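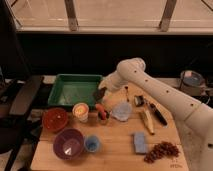 The arm over my table, green tray at the back.

**Skunda trial kit – keep it or send it back?**

**Vasylyna Boiko**, March 2018

Hi all. Got the Skunda arm on the trial deal, bench version, with the Histard pick and place software on top. Trial runs out soon and I need to decide. Software is 195 a year after the trial, arm is on a monthly rental so can go back whenever.

What I want it for is sorting mixed bits off a table into a tray. Not one part over and over, all sorts. So I've put out bowls, a little cup, a sponge, a marker, that kind of thing, and I'm working through them with the taught positions first, then the camera mode.
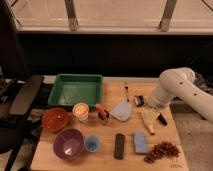

Taught positions, no complaints. Took me an evening to get the hang of the menu and the wording is odd in places (what is "soft home" vs "home"??) but it goes where it's told. Camera mode is where I'm stuck. The sponge is OK. Anything see-through, it either ignores or goes in too high. Floppy things it picks a different spot every time.

I've set the confidence slider to 80 becuase that's what the leaflet says. Lower and it goes for the joins in the wood. Higher and it just sits there.

So – is this normal for Histard, or have I got a duff setup? And is the paid support any good? Zinchenko do a setup visit for 200 which seems a lot on top.

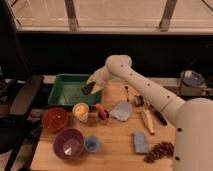 **Malou Lauritsen**

Normal, sorry. Had the same kit in Hornivstead for a winter. Few things to try before you pay anyone:

- Redo the table calibration with the table cleared. Everything off, tray as well. If you did it with stuff on, the height is off and it'll come in high on the small things.
- Turn off "auto background". Then take the background shot by hand, in the light you'll be working in. If you've a window near the table do it again when the light changes. Pain, I know.
- Soft home = parks above the last pick. Home = goes right back. Use home when in camera mode or the arm ends up in its own view.
- See-through stuff, forget it. Teach those by hand.

I'd keep the arm, skip the yearly licence. You can still use taught positions without it, or could when I had mine – check the small print.

**Vasylyna Boiko**

Thanks! Did the calibration with the tray on so that'll be one thing. Background shot tonight. One more from the same table, in case the angle of the gripper looks wrong to anyone:

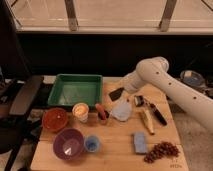
Gripper pointing down and to the left, just above the wood.

**benchleg**

Angle's fine I think. Don't have Histard so can't say on the camera.

Did have the Zinchenko visit tho. Bloke was here 2 hours, did the calibration, changed the slider, left a printout. All stuff Malou has put above, so save your 200. Paid support by email was slow but they did answer in the end.

Also check if the return postage is on you. It was on me and the box weighs a ton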